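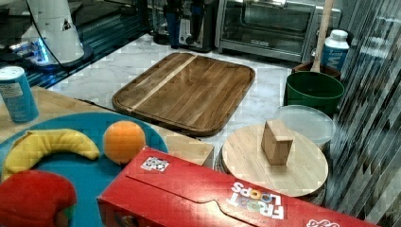

Section 4: Setting Up Your Family Medicine List

Welcome back! If you have worked through the first three sections, your Wondley account is open and your household has a name, so now we come to the part most people bought the program for, which is getting every pill, drop and inhaler written down in one place that you can hand to a nurse or a doctor without hunting through your bag. Set aside a quiet stretch for this. It goes much more smoothly when you aren't also trying to answer the phone.

Before you begin

Gather up every medicine the person takes, in its original container if you still have it. Please include vitamins, cold remedies, skin creams, eye drops and anything herbal, even the things that only come out in February when everybody is coughing. Have the most recent visit summary or hospital discharge sheet nearby as well, if there is one.

Adding the medicines

1. Sign in and choose the person from your household page. If you look after more than one person, check the name at the top of the screen before you type a single thing (it is so easy to start in the wrong list!).

2. Select Add Medicine. Type the name exactly as it is printed on the label. Wondley will offer a few matches as you go, and you can pick one or simply keep typing.

3. Enter the strength. You will find it right after the name on most labels, with a unit such as mg or mL. Type the unit too.

Caution: Look twice at any strength with a decimal point in it. A dose of 0.5 and a dose of 5 are very different things, and the program has no way of knowing which one you meant.

4. Under How Taken, write the directions in the words on the label. If the doctor has since told you something different, put the label directions here and the newer ones in the Notes box, then call the office or the pharmacy to find out which is right.

5. Fill in What It Is For. You may leave this blank, but we do hope you won't. A few plain words like "blood pressure" or "sore knee" are a real help to someone meeting your mother for the first time at 2 in the morning.

6. Select Save, then repeat steps 2 through 5 until you have been through the whole pile.

Note: A single list holds up to 20 medicines on one printed page. Anything past that carries over to a second page, so remember to keep the two together.

Allergies and bad reactions

7. Open the Allergies tab and enter each allergy on its own line, along with what happened — a rash, swelling, an upset stomach, whatever you remember. If there are no known allergies, check the box that says so. An empty tab prints as "Not answered."

Checking your work

8. Print the list and bring it, with the containers, to your pharmacist or at the next appointment. Ask them to go over it line by line with you.

9. Once it has been checked, select Mark as Reviewed and type in the name of the person who went over it with you.

Caution: Wondley keeps a record only. It does not check for medicines that clash with one another. Never start, stop or change a medicine on the strength of what you see on the screen. In an emergency, call 911.

If something changes later, open the medicine and choose Stopped instead of Delete, so that the old entry stays in the history. Sharing the list with relatives is covered in Section 5.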